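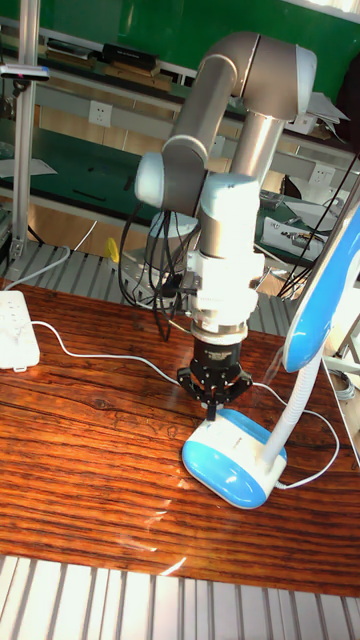 Caring for an Oiled Wood Tabletop

Posted Dec 27, 2018 by Rajitha Karunaratne

Dust first, with a dry cotton cloth folded in four. Grit does more harm than water does. After that, a damp cloth with one drop of dish soap in a bowl of warm water is enough for most days. Wipe along the grain and dry it right away.

For white rings from cups, wait a day. Many fade overnight. If the ring is still there, rub in a little plain mayonnaise, leave it for an hour and wipe it off.

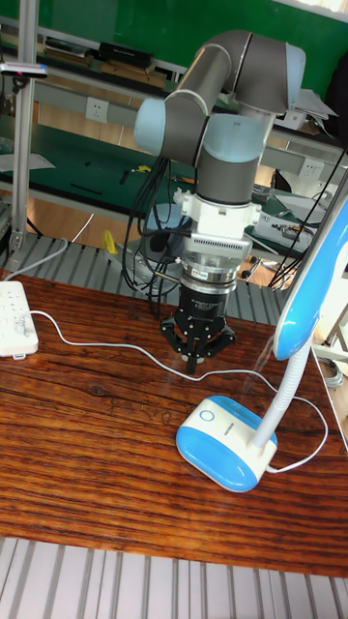 Dark rings are harder. They go below the finish and usually need sanding. Start with 100 grit only if the mark is deep, and finish finer. Do the whole top, or the patch will show.

Oil twice a year. I do mine in November and again in spring. Use a thin coat, wait 43 minutes (the Rillora can says 40, but my kitchen is cold), then buff off everything that hasn't soaked in. Leave the table alone for 7 hours. Lay oily rags flat outdoors to dry - never ball them up, they can catch fire. 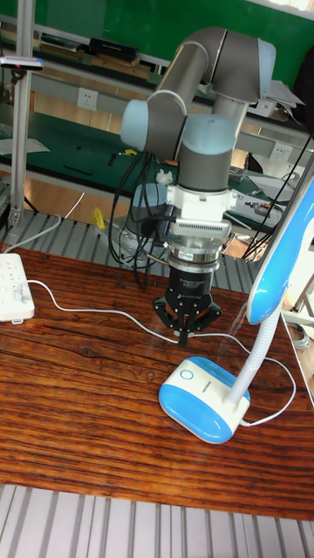
Reddish-brown top with a strong striped grain.

Scratches that don't catch a fingernail can be hidden with a wax stick. Buy one shade darker than you think you need. Purkel sells them singly. 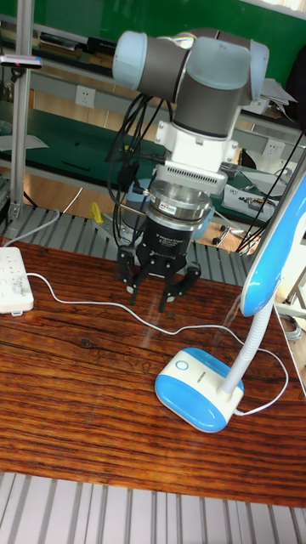
Felt pads are cheap and save a lot of sanding. Put them under lamps, bowls and anything else that gets dragged across the wood. Cables do their share of rubbing too, so let them hang in loose loops like the black ones here and keep the plugs off the surface. Change the pads when they go flat.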